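2018-12-20

I have been promising to write this one since March, when my sister-in-law asked me over the washing-up whether she'd ever be able to buy a robot that puts the shopping away. I said "not yet" in a very confident voice and then realised I couldn't have told her why. So I've been reading, and pestering people, and making a list of jobs in my own house that I'd gladly hand over, and it has all got rather out of hand (there's a notebook).

The top of my list is fruit. I know that sounds daft. But in our house the fruit gets dumped on the kitchen table when somebody comes in from the shops, and there it stays until I put it in the basket, which I must do a few hundred times a year without giving it a single thought. Pick up banana, put in basket. A toddler can manage it, and ours did, mostly.

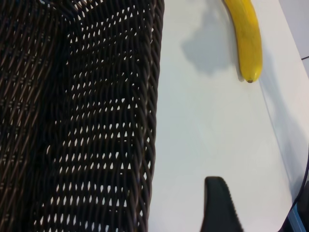 *A banana, a basket and a gripper finger. How hard can it be?*

Quite hard, I've learnt! I went over to Cinthorpe in the autumn for an open afternoon at Plarine, who have been at this sort of thing for a good while, and I came home with a much better idea of what is going on in my own hands. A banana is bent, for a start, so there's no obvious middle to take hold of. It bruises if you squeeze and slides if you don't. And no two are the same shape, which is lovely in a banana and a nuisance if you are a machine that likes things to be where they were last time.

The lady who showed us round said they reckon on 500 goes at a job before they'll say anything at all about whether it works, and that in the last batch she'd looked at, 113 had gone wrong in one way or another. I thought that sounded pretty good until I imagined picking up my own fruit off the floor that often. She laughed and said yes, that was more or less the problem. In a factory you can bolt everything down and paint a line round it. You can't do that to a kitchen, or at any rate you can't do it to mine.

Then there's the basket itself, which I had never thought of as a difficult object.
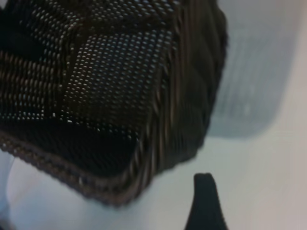 Wicker is full of little holes, and I'm told that a camera can get in a real muddle over whether it's looking at the side of a thing or straight through to whatever is behind. Up close one bit of weave looks very much like the next bit of weave, too. You and I just know there's a basket there, because we've had baskets all our lives, and we'd find the rim with our eyes shut. I tried this at home, incidentally, and got the fruit in at the second attempt, so I make that 2 goes to their 500, though I admit I had a head start of several decades.

The shop-floor side is further along, as you'd expect. A friend of my husband's packs for Renaud (the biscuit people out past the ring road, not anybody grander) and they have had an arm loading trays for ages. It did 2,856 trays on its best day, he says, and he is quite fond of it. But it's the same tray and the same biscuit all day long. When they changed the tray for Christmas, it had to be set up again from scratch and everybody went back to doing it by hand for a week.

Eseo, the other outfit people kept mentioning to me, have gone the opposite way and are trying for one machine that does a bit of everything slowly. I haven't managed to see theirs yet. I've written twice and had a very nice reply about the new year, so I'll report back if they'll have me.

So, my answer to the washing-up question is still "not yet", but I'd say it in a less cocky voice now. I think we'll see something that can tidy a table fairly soon, provided you don't mind it taking all morning and you aren't too precious about your pears. Putting a whole week's shopping away, with the eggs and the bag of flour that's already split, feels a long way off to me. Next on my list is pairing socks, and if anyone reading has watched a machine have a try at that, do please leave a comment, as I'd love to know how it got on.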